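Party says Goodwin eligible to stand in Trurnwood

The state executive of the Famance Party has rejected claims that Shayne Goodwin was left off the list of nominees for the Trurnwood by-election because his membership had lapsed.

State president Shona Rutherford said on 2 July 2025 that Mr Goodwin's membership was current and that he had been free to nominate like any other member of the branch.

"Shayne is a financial member and has been for 14 years," Ms Rutherford said. "His name is not on the list because his form did not reach the office before nominations closed. It has nothing to do with his standing in the party."

The dispute began last week when a letter was sent to members of the Trurnwood branch stating that Mr Goodwin had failed to renew in March and could not be considered. The letter carried no signature. Ms Rutherford said it had not come from head office and that the executive was trying to find out who had written it.

Mr Goodwin, a former deputy mayor who ran the party's local campaign at the last state election, said he had posted his form well before the deadline and had kept a copy. He said he had renewed online and had the receipt.

"I've asked for the matter to be looked at again, and I'm waiting on an answer," he said. "If the members pick someone else, I'll hand out how-to-vote cards for them. I just want my name in front of them first."

He would not say whether he would run as an independent if the executive turned him down.

Under party rules, a nomination received late can be accepted if the executive is satisfied that it was sent on time. Ms Rutherford said members of the executive would consider Mr Goodwin's request when they next met, and that the preselection ballot would be held over until they had done so.
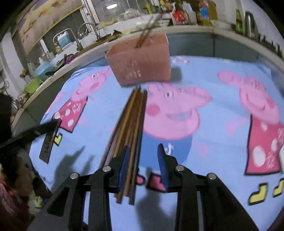 Chopsticks on a light blue blanket with a cartoon pig print, near a pink plastic basket.

Trurnwood has been vacant since the sitting member resigned for health reasons. The party held the seat by 633 votes after preferences, its narrowest margin in the state, and both sides expect a close contest.

Two people have been confirmed as nominees so far. The party has not released their names, which it normally does only after the ballot papers have gone out. Branch members will vote by post, with their votes making up half of the final result. The other half is decided by a panel of delegates from across the state.

Some members have questioned whether the panel should have a say at all. A motion passed at the last branch meeting called for the choice to be left entirely to local members, and for any future notice about a nominee's eligibility to be signed by the state president.

Ms Rutherford said she had received the motion and agreed with the second part of it. Changes to the voting system would have to go to the annual conference.

"The rules for this by-election are the rules we have now," she said. "I understand that people in Trurnwood are annoyed about the letter. So am I. But we can't rewrite the process halfway through."

She also denied that head office had a preferred candidate. There has been talk in the branch for some time that senior figures wanted a nominee from outside the electorate, partly over Mr Goodwin's opposition to the proposed Boiko Road bypass, which the party's transport spokesperson supports.

Mr Goodwin said his views on the bypass were well known and that he did not intend to change them. He said the route would take up to seven properties at the northern end of town — more than the party had acknowledged — and that residents there had not been properly consulted.

Ms Rutherford said candidates were expected to support party policy but were able to raise local concerns. The bypass had played no part in the handling of nominations, she said.

The writ for the by-election has not been issued. The Speaker is expected to announce a polling date once Parliament returns from the winter break, and candidates will then have two weeks to lodge their papers with the returning officer.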